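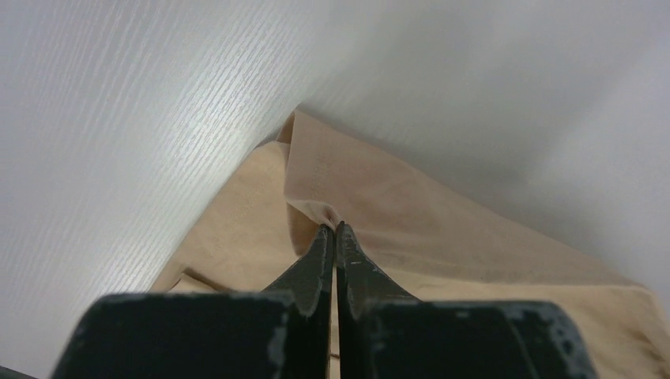
Fadimley Cloth Folding holds 3,926 stills from the folding tables at Cundton and Staststead, sorted by fabric and by state. The "crumpled" state covers cloth lying in a loose mass with no squared edge, as with the tan piece with the slightly fuzzy surface - a raised flap does not make it "folded". Visible seams or stitching are tagged separately.

Held-out stills: 1,308
Fabric classes: 9
Contact: Ruairi Chisholm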